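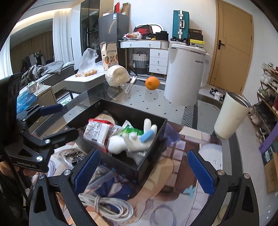 Dörte Meinecke wrote in reply that a parcel sent to another country should be packed for the worst day of its journey, and I have kept to this advice for two winters. But now I have a different difficulty, so I am asking here.

Every November I send a parcel to my godchild. Inside are small things: a soft toy, some snacks, sweets in a tin. Last year the parcel came back to me after 25 days, with a sticker on which only one word could be read, "incomplete". The carrier (Baudry) told me on the telephone that the customs form was not good enough. I had written "gifts" and the value. What must I write so that it does not come back again? And does the food have to be on the form too, even when it is only a few packets?

Posted by Imke Ehlers

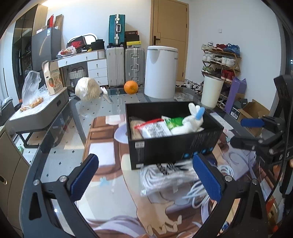

Answers

molter_lane
Just write "toys and food". Mine always arrive.

Dörte Meinecke
I would be more careful than that. The word "gifts" says why you send the things, but the customs office wants to know what they are. Please write one line for each kind of thing, for example:

Soft toy, 1 piece, value 8
Biscuits, sealed, 2 packets, value 5
Sweets in tin, 1 piece, value 6

Yes, the food must be there also. Some countries do not accept meat or milk products from private persons, so look at the list of the country before you buy. Home-made food I would leave out completely — it has no list of ingredients, and the officer cannot know what it is.

Write the weight of each line in grams. My last form had 248 g for the toy, weighed on the kitchen scale, and there was no trouble with it. The total must fit with the weight which the post office finds, and the packing counts in the total as well. Put a telephone number of the receiver on the form. Keep a copy of everything, I make mine with the telephone before I close the box.

pennywhistle
Agree with Dörte. Also don't wrap the presents before posting, if they open the box they will tear the paper. I send the wrapping paper flat on the top and the parents do it. No idea about Baudry, I only ever used the normal post.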